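Category: Courses & Teaching / Graduate Program News

Changes to the capstone report and grading schedule

The capstone course in applied statistics will run under a revised schedule this spring. The changes apply to all sections at the Bavville campus and to the remote section taught from Serer. Students who started the course last fall and took an incomplete may finish under the old rules, provided they tell the course office in writing before the end of April.

The main change is to the written report. Until now each student turned in one long document in the last week of class. The report is now split into two parts, graded separately. Part one covers the research question, the data source, and the cleaning steps. Part two covers the model, the results, and the limits of the analysis. Part one counts for 40 percent of the report grade and part two for 60 percent.
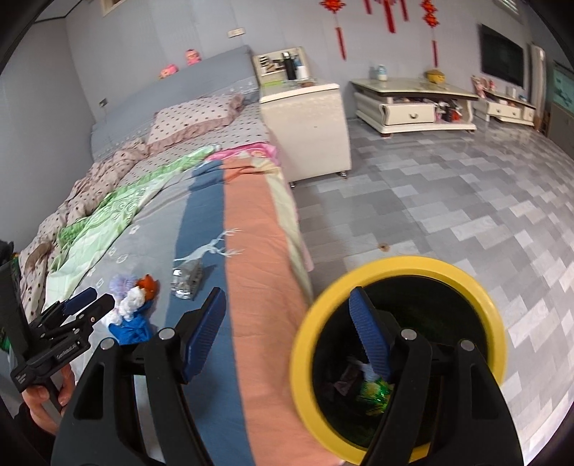

Part one has a limit of 2,103 words, not counting tables and references. The odd number comes from the submission form in Plodonis, which counts the header fields as text and can't be told to skip them. Text past the limit is dropped without a warning, so check the preview page before you submit. Part two has no fixed limit, but the abstract must stay under 300 words.

Data sets must be posted to the course folder along with the code that reads them. Last fall, several reports could not be graded on time as the scripts pointed to files on a student's own laptop. Graders will now run each script once on a clean account. If it stops with an error, the report goes back to the student, who has two working days to fix it. A second failure lowers the grade by one step.

File names should follow the pattern in the handout: section, last name, part number. Spaces in file names still cause trouble in the Matubbar grading scripts — use underscores.

Students using the shared housing survey should note that the file was replaced in March. The old version had 732 records, of which 194 carried a duplicate household code. The duplicates have been merged and the code book updated. Results computed on the old file will not match the answer checks. Anyone who has already written up part one on the old file should rerun the summary tables and note the file version in the methods section.

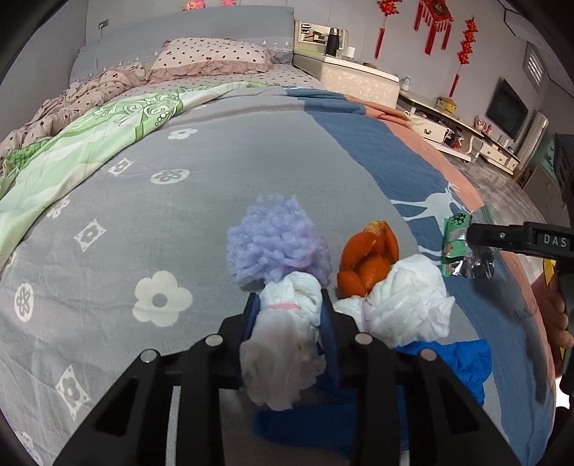 Peer review stays in the course but moves to the week between the two parts. Each student reads two reports from another section and fills in the short form. Reviews are graded only as complete or not complete. Comments should refer to page and line — general remarks such as "good job" or "unclear" don't count toward completion.

Oral exams will be held in May, after part two is due. Each exam lasts 15 minutes and covers the student's own report. Slides are allowed but not required. Remote students will get a separate sign-up sheet, with times listed in both local and campus time.

Questions on grading go to Baltasar Pacheco, course coordinator. Questions on Plodonis accounts go to the help desk, as he can't reset passwords.

Posted Apr 9, 2021

Contact the course office | Copyright 2021 Graduate Program in Applied Statistics, Bavville | Back to top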